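Tritby Helpdesk
Ticket: Scheduled heating comes on at the wrong time, Brodovville office, first floor
Opened by: Parisa Naseri
Assigned to: Nana Zakaria
Priority: Low (raised to Medium by reporter, lowered by system, raised again by reporter)
Status: Closed

Parisa Naseri, 08:52
The heating on the first floor is set to come on at 7. It comes on at 9. By then we have all been in for an hour and are wearing our coats. I have checked the schedule on the Inix panel by the kitchen and it says 7. I have also checked it with a colleague present, as a witness. Please send someone.

Nana Zakaria, 09:20
Hello Parisa, sorry about the coats. Could you tell me what time the panel itself thinks it is? Top right of the home screen, next to the little house.

Parisa Naseri, 09:31
It says 09:31. It is 09:31. I had the same idea.

Nana Zakaria, 09:44
Worth a try. I have logged in from this end and can see the first floor schedule. Start time 07:00, weekdays, no holiday mode. I have saved it again without changing anything, which fixes more faults than the manufacturer would like to admit. Let's see what tomorrow brings.

Parisa Naseri, 09:03 next day
Tomorrow brought coats.

Nana Zakaria, 10:15
Understood. Log for the morning below.

07:00 Schedule event sent by panel
07:00 Event refused: zone locked by other controller
07:37 Retry refused, same message
09:00 Zone unlocked
09:00 Heating on

So the panel does ask at 7 and is told no. Something else is holding the zone until 9. Is there a second controller on your floor? It would be a small wall unit, likely to be somewhere silly.

Parisa Naseri, 10:40
I have walked the whole floor. There is one panel, by the kitchen. There is also a thermostat behind the coat stand, but it has had a sticker on it saying DEAD since before I joined. The coat stand, I should add, has been empty all week.

Nana Zakaria, 10:43
Could you press a button on the dead one?

Parisa Naseri, 10:51
It lit up.

Nana Zakaria, 11:05
There we are. When the Inix panel was fitted, the old unit should have been taken off the zone. It was given a sticker instead. It still has its own timetable, it still believes it is in charge, and as far as the boiler is concerned it is. Please don't take the batteries out: with that model the zone stays locked until someone goes down to the plant room, and the person with the key works for Ait Ali and can do Tuesday.

What I need is for you to hold the two outer buttons until the display says LINK, then let go. I will remove it from here.

Parisa Naseri, 11:30
Held. Released. It said LINK, then it said nothing, and now it really is dead. I have left the sticker on as it is finally correct. 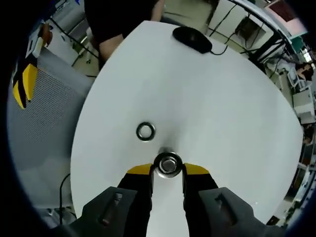
While I have you, the big meeting room is on the same zone and gets no heat at all, even after 9, so I would like it looked at under this ticket if you can bear it. The radiator is on the wall side and the valve turns freely. It's the one with the round white table. The mouse at the far side of it is the wired one for the room's screen, should you ever need somebody in there to click on something for you.

Nana Zakaria, 11:58
I know the room, thanks. It is listed here as its own sub-zone with a setback of 9 degrees and no end date, so it has been politely refusing to warm up for as long as anyone has been using it. I have cleared the setback and put it on the same timetable as everyone else. Give it an hour.

Parisa Naseri, 13:10
Radiator is hot. I have moved my afternoon meetings in there, including two that could have been emails.

Parisa Naseri, 08:04 next day
Heating was on when I got in. Somebody has opened a window.

Nana Zakaria, 08:30
Closing this one. Windows are Facilities.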